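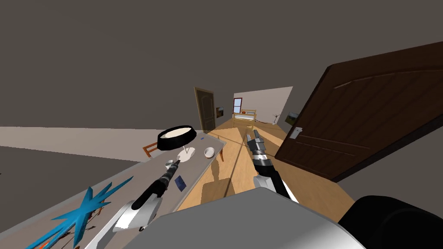

October 31, 2024

Equipment planning, second pass. Bo-ram wants a list she can carry into the budget meeting, so I'm thinking on paper first.

Big news: Nerau came back with a loan offer on the two-armed mobile base! Six weeks, we pay shipping both ways, and we can keep our own grippers on it. I had written that line off completely. If it holds, the question for this quarter stops being "which robot" and becomes "which hands, how many spares, and what computer sits under the desk."

Grippers. Two quotes in. Jondero's is the slim one, long lead time, nice datasheet. Flerker's is chunkier and ships from stock. Ji-hoon ran both models through the sim apartment and I'm pretty excited by how much the comparison is already telling us. The Flerker body eats a lot of the wrist view when it gets low over small things, and I'd have paid real money to learn that on hardware. Ask Flerker if they do a narrower finger set – Sunita thinks they do, under another part number.

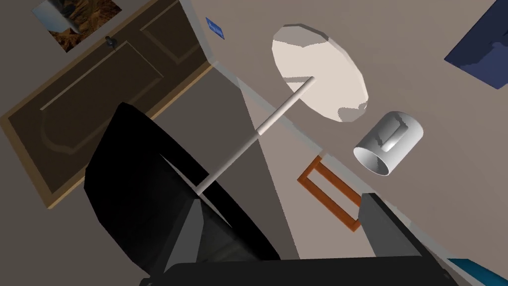
Also on the wrist cameras: wider lens, please. Put it down as its own line so it doesn't get swallowed by "misc. sensors" like last time. Unit price is $452 and we need one per arm plus a spare. Won has them, Uyên is checking whether the mount is included.

Sim seats. We have 30 now and they're never all in use on the same day. Renewing fewer would free up $1,000 for the desk machine. Geum-ok objects (she has the student projects coming) and she may be right, so leave it as a question mark.

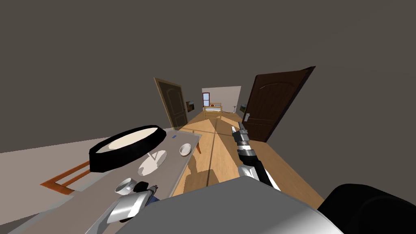 Props are the cheap part and I love this part. Whatever we rehearse in sim we should be able to set up in the real room, or we can't compare anything. So I'm shopping from the layouts: a table, a couple of wooden chairs, a white cup, a small white bowl, a big round tray with a black rim. Add a stretch of wood floor long enough to drive down and a door with a handle, and the mock hallway is most of the way there. Uyên has a cousin with a used furniture place, going to look in the morning.

To do
– Nerau: who insures it in transit?
– Flerker: finger part number
– Jondero: can they hold the price past October?
– Bo-ram: does the loan shipping come out of travel or equipment
– measure the back room doorway before anybody signs anything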